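Flarkon met en service des bacs gris de grande contenance sur son site de Murside

Communiqué de presse
Murside, le 7 janvier 2023

Flarkon, entreprise de conditionnement et de stockage de pièces détachées, annonce la mise en service d'une nouvelle dotation de bacs gris de grande contenance dans son atelier de Murside. Ce déploiement constitue la première étape du programme Stivport, consacré à la remise à niveau du matériel de manutention et à l'harmonisation des contenants utilisés entre la réception et l'expédition.

Un format commun à tous les postes

Jusqu'à présent, les postes de tri et de préparation de l'atelier employaient des contenants de dimensions et d'origines diverses, acquis au fil des extensions du bâtiment. Les transferts d'un poste à l'autre imposaient de fréquents transvasements. Le format retenu est désormais identique pour les 4 zones de l'atelier : tri des retours, contrôle, regroupement des commandes et préparation des expéditions.

De forme rectangulaire, le bac présente de larges parois inclinées qui se resserrent vers le fond. Les pièces se rassemblent ainsi dans la partie basse, où leur prélèvement est plus aisé, y compris en fin de lot. Les équipes de Murside ont été associées au choix de cette géométrie au cours d'une période d'essai de 4 mois, menée en conditions normales d'exploitation.
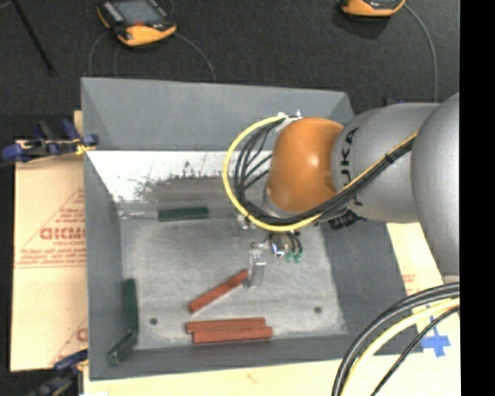

Des contenants maintenus en service plus longtemps

Flarkon a fait le choix de ne pas renouveler l'intégralité de son parc. Les bacs dont les parois et le fond ne portent que des rayures, des éraflures ou des marques de frottement restent affectés à la production. Seuls sont retirés ceux qui présentent une fissure, une déformation ou une arête susceptible d'endommager les pièces. Un contrôle visuel est effectué à chaque changement de lot, et les contenants écartés sont dirigés vers une zone de réparation attenante au quai.

L'entretien courant a été confié à la société Rowbotham, prestataire du site pour le nettoyage industriel. Son intervention comprend le dépoussiérage, le lavage des surfaces intérieures et la vérification des bords supérieurs. Chaque bac fait l'objet d'une fiche de suivi, consultable par les chefs de poste et conservée pendant 2 ans.

Une organisation revue autour du bac

L'arrivée du nouveau format s'accompagne d'une révision des règles de rangement. Les allées ont été retracées, les emplacements de dépose sont signalés au sol et les bacs en attente sont regroupés à proximité immédiate du poste qui doit les traiter. Les articles de petite taille continuent d'être conditionnés en sachets avant leur versement. Le mélange de références dans un même bac demeure limité aux retours non encore triés.

Le nouveau dispositif permet à l'atelier de Murside de disposer de jusqu'à 53 bacs en circulation simultanée. Les contenants de l'ancienne dotation encore en bon état seront réservés au stockage des emballages et ne circuleront plus entre les postes.

Prochaine étape

La deuxième phase du programme Stivport débutera en avril. Elle portera sur les supports de transport, les rayonnages de la zone d'expédition et l'étiquetage des emplacements. L'activité de l'atelier sera maintenue pendant les travaux, et les clients dont les horaires d'enlèvement seraient modifiés en seront avertis par courrier.

À propos de Flarkon

Flarkon assure le tri, le conditionnement et le stockage de pièces détachées pour le compte d'entreprises industrielles et de distributeurs. Son atelier de Murside réunit la réception des marchandises, le contrôle des retours et la préparation des commandes.

Contact presse : service communication de Flarkon, site de Murside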